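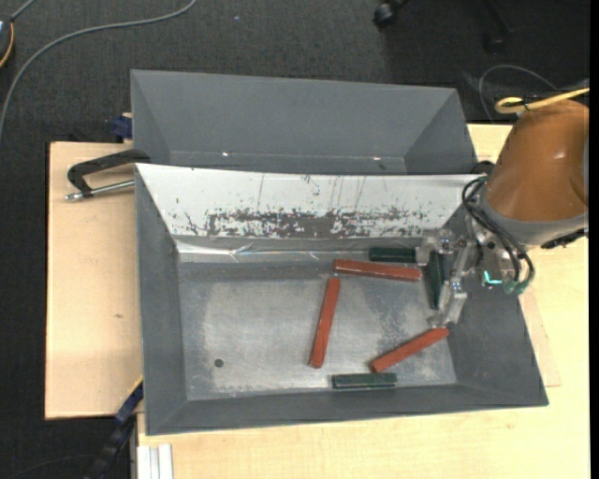 Red and green bars in the front bin at the Plesar workshop, with the gripper at the right-hand side.

Iman Tawfik has spent most of the spring getting a robot arm to pick up bars and put them down again. She runs data collection at Plesar, a small company that trains picking systems for parts suppliers, and her target for the current job is 4000 recorded picks by the end of June. When we spoke on 23rd April she had 3000.

"People think the last part is the easy part," she said. "The last part is where you find out what you forgot to record."

The job is for Montoya, which wants a system that can take mixed bars out of a metal bin without being told where each one is. Plesar's approach is to have a person steer the arm through the task many times, save what the cameras and joints report, and train a model on the result. The two bins are held on a wooden table with clamps. Tawfik said the clamps were the best money the project has spent.

"We had a bin creep across the table early on, a little with every push," she said. "You don't notice while you're driving. Then you play the recordings back and the bin is in a different place from where it was that morning. We threw out 400 picks over that."

I asked whether throwing them out was necessary. She said there had been an argument about it. Her colleague Morfudd James, who writes the training code, wanted to keep them.

"I still think some of those were usable," James told me later. "A bin that moves is a fact of life on a factory floor. But it was moving in one direction, always the same way, and the model would have learned that too."

Most of the steering is done by two operators, Corina Lungu and Domnica Onu, who trade places every half hour. Lungu used to pack orders in a warehouse. She said her hands learned the controls in a couple of days, but learning to be dull took longer.

"When I started I did everything the quick way," she said. "I'd see a bar leaning and I'd flick it over and grab it. Iman would come by and say, do it again, slower, and do it the way you did the last one. You have to be a bit boring on purpose."

Being boring has limits. Tawfik wants the grasps to be consistent but the starting layouts to be as different as possible. Between picks the operators rearrange the bars by hand, and she asks them to push some up against the walls and leave others lying across the middle. A bar in the open is simple to grip. One that sits flat against a wall leaves very little room for a finger, and those are the picks that fail most often.

"We keep the failures," Tawfik said. "They get a label and they go in a separate set. If the operator misses, backs off and gets it on the second try, that whole thing is valuable to us. I'd pay extra for those if I could get them to happen naturally."

Onu said that faking a miss is harder than it sounds. "You can tell. I can tell on my own recordings. The arm goes in too confident and then stops for no reason."

The bin itself has been through a lot. The bottom is scuffed, and the whitish panel along the back is scratched and flaking badly in a band along its lower part. I asked if that was a problem for the cameras. Tawfik said the client had asked the same thing and offered to send a new one.

"I said no thanks. Their bins don't look new either. Shiny metal is a headache for us – you get a highlight and the model thinks it's an edge – so I want as much of that in the recordings as I can get."

The first version of the model, which the team calls Clevik, was trained on an early batch and did poorly with anything green. James traced it to the recordings. The operators had been taking the red bars first, without anyone telling them to, so there were few examples of a green bar being picked from a full bin.

"That was a habit, and we hadn't seen it," she said. "Now there's a sheet that tells you the color to go for."

Lungu confirmed this. "I like the red ones," she said. "I can't tell you why."

The next version is due for training once the set is complete, and it will take James 6 days to run. After that the arm moves to a different table and a different shape of part. Tawfik would not say what the part is, only that it rolls.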